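4.2. La silla que estorba: orden doméstico y mobiliario con ruedas

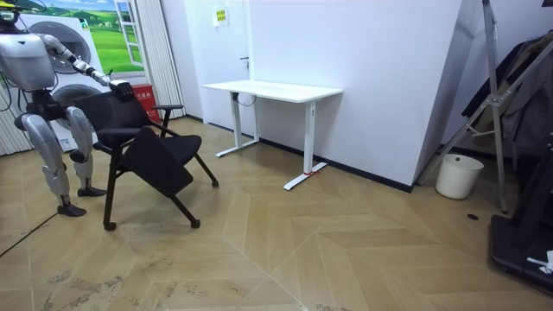
Figura 3. Silla de oficina negra, con respaldo de malla y ruedas, ante un mural de pradera y un electrodoméstico blanco de dos puertas redondas.

La silla de oficina ocupa en nuestro corpus un lugar que no le habíamos reservado. El protocolo preveía camas, mesas, tendederos y ese conjunto de bultos que los hogares participantes llaman, con admirable economía, «lo de planchar». La silla entró por su cuenta. De las 1.262 anotaciones recogidas en los diarios de orden, 102 mencionan una silla con ruedas, y casi ninguna lo hace para elogiarla.

El problema es en parte de clasificación. Quispe, en su tipología del mueble errante, distingue entre piezas que tienen sitio y piezas que tienen costumbre. Una mesa tiene sitio. La silla giratoria tiene costumbre, y suele ser mala: aparece delante del armario cuando hay que abrirlo y delante de la lavadora cuando termina el programa. En los 24 diarios analizados, el verbo que más la acompaña es «apartar»; «colocar» queda bastante por detrás y «guardar» no figura nunca – tampoco sabríamos decir dónde se guarda una silla de oficina.

La Figura 3 ilustra la convivencia que aquí nos interesa. El respaldo de malla y el asiento de tela pertenecen al repertorio del despacho; las dos puertas redondas, una sobre otra, recuerdan al conjunto de lavadora y secadora, es decir, al repertorio de la colada. El mural, con su hierba muy verde, su cielo con nubes y su ventana pintada de blanco, pertenece a un tercer repertorio que Trevine denomina «paisaje compensatorio» y que nosotros, con menos fortuna terminológica, codificamos como «decoración, otros». La silla está inclinada y girada hacia la derecha, agarrada por el borde superior del respaldo.

Ese borde merece un comentario. Los participantes de Skoltutbridge lo señalan como el punto de agarre habitual, por encima del reposabrazos, que consideran traicionero. Una informante lo resume así: «Del brazo gira, del respaldo obedece». La formulación nos pareció excesiva hasta que Saranya Mathew, encargada de la segunda codificación, encontró variantes de la misma idea en otros dos hogares. El manual de Wollis, que dedica un capítulo entero al plegado de toallas, despacha el asunto en una nota al pie.

Queda pendiente la cuestión del suelo. Los diarios tratan el cable como enemigo natural de la rueda, aunque los hogares que más se quejan de él son también los que menos lo recogen. No hemos querido extraer de ello una conclusión moral. En la codificación definitiva, cables y ruedas comparten la categoría «tránsito», cuya distribución por estancias se detalla en el apartado siguiente.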